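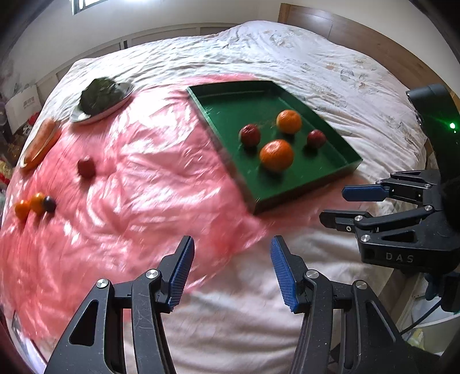
Starting a Star Wars podcast with a friend – how do we keep it going past the first few?

Hello all, I'm hoping some of you kind people who have been at this longer can help. My friend Korkor and I have talked about doing a fan podcast for years, mostly about the old expanded universe novels, and in October we finally recorded one. I do all my editing sitting up in bed with the laptop, so please don't picture a studio! We've now put out 5 episodes under the name Drallgate and I love doing it, but each one takes me a whole weekend and we're already running out of things we agreed to talk about. Korkor would happily chat for three hours and never plan a thing, and I'm a bit the other way. How long should an episode be? And do you script it, or just have a list? We get 53 listeners on a good week, which I'm very pleased with – I thought it would be my sister and her husband.

Asked by Yaa Laryea, January 16, 2020

3 answers

Svend Gunnlaugsson
Hello Yaa, and well done on getting five out, because plenty of shows stop at two. I've been doing a tabletop and sci-fi show from Tultby for 7 years and we went through exactly this. We settled on forty minutes. If the chat runs over, we stop, have a cup of tea and record the rest as a second episode, so one evening gives us a fortnight's worth. I'd never script the whole thing, as you'll both sound like you're reading the shipping forecast. I write six or seven headings on a card with one line under each, and my co-host gets the same card the night before (whether he reads it is another matter).

On the editing, I think you may be taking out too much. Leave the ums in. Take out the long silences, the coughing and anything you'd be sorry to have said about somebody, and let the rest go. My first year I cut every breath and it sounded very odd indeed. As for subjects, pick one novel and give it four episodes, a few chapters at a time. People like reading along, and it saves you the weekly "what shall we do" messages, which were what nearly finished us off.

Otakar Machala
Get a better microphone first. Everything else is secondary.

Vimala Fernandes
I don't quite agree with Otakar, though a decent microphone is a lovely thing to have one day! I listened to a few of yours last night while I was doing the ironing and I could hear you both perfectly well. Korkor is a little quieter than you, so perhaps she could sit closer.

What helped me was asking listeners to write in. I was shy about it and thought there'd be nothing, but I got three emails the first week and one of them gave us a whole episode on droids who deserved better. You could also have a guest now and then – other fan podcasters nearly always say yes, and they bring their own people along with them. And do agree between you how often you're going to put one out. Every two weeks is plenty. We tried weekly for a while, and by episode 100 we were so tired that we took the whole summer off.

Will you be covering the comics at all?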